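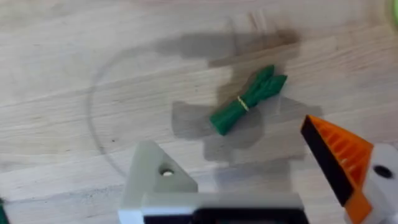
The asparagus from the Grenel play food set, on our kitchen table.

Grenel Market Vegetables play food set, 49 pieces
Bought from: Edham Toys, Naltthorpe store

We bought this set in March to replace a bag of play food that had lost most of its paint. It has had steady use since then, mostly at the kitchen table and on the floor under it. I paid full price.

The set comes in a cardboard tray with a lid. The tray has no compartments, so everything goes back in as a heap. That suits us fine, but if you like a toy where each piece has its own slot, look at the Tam set instead. The Tam pieces are smaller and you get 25 of them. They were on the next shelf at Edham and I had both boxes in my hands for a while before deciding.

The asparagus is the piece I'd point to if someone asked what the set is like. It's a single molded bundle, medium green with a slight gloss, and the spears don't come apart. The tips have a scaly texture that is better than I expected at this price, and they fan out a little at the end so you can tell one head from another. The stem ends are blunt and gathered together into a rounded base. There is a thin yellowish band around the middle, a bit nearer the tips. My son asked for asparagus at the grocery store after playing with it, then would not eat it.

Size is on the small side. The bundle fits easily in a four-year-old's hand and in most toy saucepans. It's not to scale with the rest of the set. The tomato is nearly as big as the cabbage, and the single mushroom is larger than either of the potatoes. This bothers me more than it bothers the kids.

The colors are strong and so far they have stayed put. I wash everything in a bowl of warm water with dish soap and let it dry on a towel. The box says not to use the dishwasher. I put two of the carrots through on the top rack by mistake and one came out with a soft spot near the tip — still usable, but you can see it.

A few of the pieces have a seam line you can feel with a thumbnail. The eggplant is the worst for this. I took the ridge down with a nail file in a minute or so. The peas in the open pod are part of the pod and can't be picked out, which was a disappointment to the younger one, who tried for most of an afternoon.

Nothing in the set cuts in half. There are no hook-and-loop pieces and no knife. The picture on the lid has a knife in it, so read the contents list on the side before you buy if that matters to you.

The label gives the age as 2 and up. I agree with that for the larger vegetables. I took out the radishes and the garlic cloves for now and they are in a jar on top of the fridge.

Storage is the weak point. The tray split at one corner in the second week, and I moved everything to a plastic bin with a lid that snaps. If Grenel sold the set in a drawstring bag I would pay a little more for it.

Edham also carries a fruit set from the same line in the same kind of box. We don't have that one yet. The store told me the 50-piece version with both fruit and vegetables has been dropped, so you would need to buy the two separately.

Good: detail on the asparagus and the corn, easy to wash, color holds up
Not so good: weak tray, odd scale, seams on some pieces

Four stars. I would buy it again for a play kitchen, and I'd have a bin ready.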